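Speaker notes: Molded Case Kits in Shared Workshops
Speaker: Rosalind Baptiste
Slot: 2 p.m., second room

Slide 1. Title

Give name and role at Hanov. Say that the talk covers small household tool kits sold in molded cases, and how they hold up when many people borrow from the same one. Power tools and roller cabinets are outside the scope. Questions at the end, except on definitions, which can be asked at any time.

Slide 2. Definitions

A molded case has one recess per tool, cut or formed to the outline of that tool. A tray case has open bins. A roll is fabric. The audience will use "slot," "pocket" and "recess" interchangeably. Use "slot" throughout.

A kit is complete when every slot is filled by the tool the slot was made for. A slot filled by a similar tool counts as a miss. Repeat this definition, as the numbers on slide 4 depend on it.

Slide 3. Where the data come from

Kits on loan from the Gudeta tool library, logged from January on. 369 returns in total. Each return was opened flat on the bench and checked slot by slot against a printed outline sheet. Pause for the sheet to be read. It is a one-to-one tracing of the case, both halves, with the part name inside each outline.

Mention that the first version of the sheet listed parts in alphabetical order. Checking took longer and errors were more frequent. The tracing replaced it in the second month.

Slide 4. Results

Of 369 returns:
197 complete.
117 complete in count, with one or more tools in the wrong slot.
The remainder short by at least one part.

Read the middle line twice. People expect loss to be the main fault. Misplacement is the larger group. A misplaced tool holds the lid up, the latch is forced, and the latch is usually the first thing on the case to fail.

Slide 5. Which parts move

Screwdrivers are swapped most often. Handles in a set are commonly the same length and the same color, and only the tip differs. Sockets are next. They are round, the slots are round, and a socket one size down will sit in the larger slot and fall out when the case is stood on end.

Hammers and tape measures are almost never misplaced. Their outlines fit nowhere else. Pliers fall in between: the right slot, often with the handles sprung open.

Do not give a ranking by brand. We did not control for it.

Slide 6. Handle color

Bright handles show up on a bench and in grass. They help the borrower find the tool. They do little for putting it back, because every handle in the kit is bright. What helps at return is contrast between the slot floor and the case body. Utico supplied two-layer foam inserts for part of the trial: dark on top, light underneath. An empty slot shows as a light shape from across the room.

If asked about cost, refer to the handout. Do not quote a price from memory.

Slide 7. Layout on the bench

Put the slide up and leave it while talking.

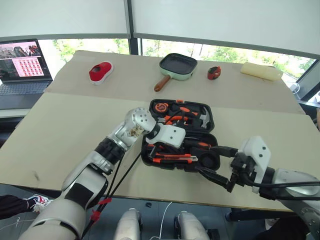 Household kit in a black plastic case, opened flat on beige cardboard. Tape measure, pliers and claw hammer in the upper half; utility knife, screwdrivers and sockets in the lower.

Points to make:

The case is flat open, so both halves can be checked without turning anything over. A case propped against a wall hides the lower edge of the lid half.

Cardboard under the case is cheap and worth having. A dropped socket makes less noise and rolls less than on a bare top, and the sheet can be thrown out when it is oily. Tape the seam if two sheets are used, or small parts go under it.

Larger tools in one half, smaller in the other, is a sensible division. Check the half with the small parts first, while attention is good.

Point to the knife. Blade in, every time, before anything else is touched. Our procedure puts this as step 1.

Keep other household items at the far side of the table. Anything within a hand's width of the case tends to end up inside it. We have found teaspoons.

Slide 8. Return procedure as now used

1. Open flat. Retract knife.
2. Lay outline sheet beside case, same way up.
3. Sockets, smallest to largest.
4. Screwdrivers, tip by tip.
5. Everything else.
6. Close lid without pressure. If it does not close, reopen and go back to step 3.
7. Stand case on end, listen, lay it down.

Step 7 gets a laugh. Let it pass, then say that a loose part is easy to hear in a closed case.

Slide 9. Open items

Foam wear. Corners of the screwdriver slots round off first and the handles begin to lift. Plirkila is testing a denser foam; no results to show yet.

Labels. Printed labels in the slots peeled. Paint marker lasted longer but is hard to read on black.

Replacement parts. Single screwdrivers in a matching handle are difficult to buy. A nonmatching handle is acceptable and is easier to return to the right place.

Slide 10. Contact and handout

Outline sheet template is at the back of the handout. Remind people to print it at full scale with page fitting turned off. Take questions.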